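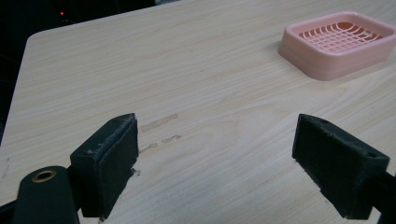 A reader in Prudport wrote to ask whether a bar of soap can carry germs from one guest to the next, and whether the inn where she stayed was right to remove the bars from its shared bathrooms. Her letter is one of many we receive on the subject of bar soap. The answers on this page have been prepared for guests and for owners of small lodging houses.

Soap in Shared Bathrooms: Frequently Asked Questions
Published by the Stollano Guest House Association
March 14, 2024

We use cookies to remember your settings. By continuing to use this site, you accept our cookie policy. Accept | Manage settings

Can germs pass from a bar of soap to the next person?

Germs can be present on the surface of a used bar. When the bar is lathered and the hands are rinsed well under running water, most of them are washed away. In a bathroom used by one household, the risk to healthy people is considered low. The Association nevertheless asks its members to provide liquid soap in any bathroom shared by guests who do not know one another.

May a member house still offer bar soap?

Yes. Bars may be placed in private bathrooms, provided that a new wrapped bar is set out for each stay. A bar that has been opened must not be left for the next guest, even if it appears unused.

How should a bar be kept between uses?

It should be kept out of standing water and away from the direct spray of the shower. A bar left in a puddle softens, wears down quickly and leaves a film on the surface under it. A dish that lets water drain is preferred – a flat saucer is not suitable unless it is emptied each day.

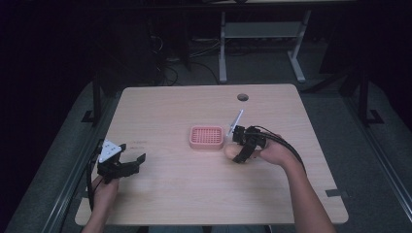 Dishes should be washed with hot water and a mild detergent at every change of guest, and dried before a new bar is put in place. Soap residue tends to gather in corners and around any openings, where a small brush is useful. A dish that is cracked or stained should be replaced.

What size of liquid soap dispenser is recommended?

For a shared bathroom, a dispenser holding 300 milliliters is sufficient in most houses. It should be emptied and washed before it is refilled. Adding new soap on top of old soap is not permitted under the house rules, as germs can grow in the remaining liquid.

What should be done with partly used bars?

Members may collect them for the Yook recycling program, which accepts clean, dry bars free of hair and paper. Member houses sent in 972 bars during the last program year, which closed in December. Bars from a room where a guest has been ill should be thrown away.

I am allergic to fragrance. What may I ask for?

Guests may ask any member house for unscented soap. Please make the request two days before arrival. "Unscented" and "fragrance free" do not always have the same meaning on a label, and guests with a known allergy are advised to read the full list of ingredients or to bring their own soap.

Does hard water make a difference?

It does. Hard water reduces lather and leaves a gray deposit on basins and tiles. Houses in the Vostonus district are the most affected. Wiping the basin dry after cleaning will limit the deposit, and diluted white vinegar will remove it from most glazed surfaces. Vinegar should not be used on marble or other natural stone.

Whom should I contact about soap supplies during my stay?

Please speak first to the front desk of the house. If the matter is not settled, a written request may be sent to the Association's office in Stollano, with the name of the house and the dates of the stay.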